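## 4. Aligning your Sundent mount for the first time

By now the tripod is up, the mount head is bolted down and the counterweight is on its bar. Good - the fun part starts once it gets dark! Polar alignment sounds like something you need a degree for, but it's a matter of pointing one axis at the right bit of sky and then nudging it. After a few goes you'll do it half asleep.

These steps are for the northern hemisphere. If you're observing from south of the equator, go to section 5 and come back here at step 8.

**You will need**

- the Kushwaha hand controller, with its coiled cable
- the 4 mm hex key from the accessories bag
- a red torch
- a charged power tank, or the mains adaptor if you're near the house

### Rough alignment

1. Stand the tripod on firm ground, with the leg marked N facing north. Grass is fine. Decking isn't, as it wobbles every time you shift your feet.
2. Level the tripod using the bubble on the top plate. Close enough will do.
3. Loosen the latitude clamp by half a turn and set the scale to your own latitude. Tighten it again by hand.
4. Look along the side of the mount head towards Polaris. If you can't find it, start at the two end stars of the Plough and follow the line they make up and out of the "pan".
5. Turn the two azimuth knobs, one in and one out, until Polaris sits straight above the mount.

> **Caution:** Always back one azimuth knob off before you tighten the other. Forcing both together will bend the peg between them.

If all you want is a look at the Moon or Saturn tonight, you can stop there and start observing. Tracking will be good enough to keep a planet in a low-power eyepiece while you fetch a cup of tea. 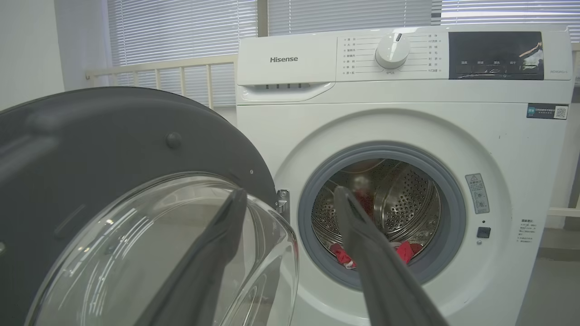 For photographs you'll want to go further, and it's well worth the extra few minutes. The polar scope fitted to the Sundent has a ring etched into the glass, marked like a clock face, and Polaris needs to sit at the right "hour" on that ring.

### Fine alignment

6. Take the cap off both ends of the polar scope. (Yes, both. We've all done it.)
7. Switch on the mount and wait for the Kushwaha controller to show **READY**. Enter your date, time and location. The date goes in as day, month, year, so the screen should look like this: `03/05/2022`.
8. Choose **Align > Polar > Clock view**. The controller shows a small circle with a dot where your pole star should be.
9. Look through the polar scope and turn the azimuth knobs and the latitude screw until the star matches the dot.
10. Press **ENTER**, then choose **3-star align** and follow the prompts. Pick bright stars well apart from each other.

When the third star is accepted, the controller gives you an error figure in arcseconds. Anything under 325 is fine for wide-field shots with a camera lens. Through a telescope, aim for 30 or less, repeating steps 8 to 10 if you need to.

> **Note:** Summer time catches a lot of people out. If your first star is a long way off in the finder, check the **DST** setting before touching anything else.

### Using the Greronent guide port

The round socket beside the power switch takes any Greronent guide camera. Plug it in before you switch on, and the controller will find it by itself. With guiding running and a calm night you can manage exposures of up to four minutes - plenty for the Andromeda Galaxy in September, and what a sight that is when it first comes up on the screen!

Mounts bought with the older Pritby tripod have a shorter centre bolt. Check that it is still tight after fitting a guide camera, and again whenever you move the set-up to another spot.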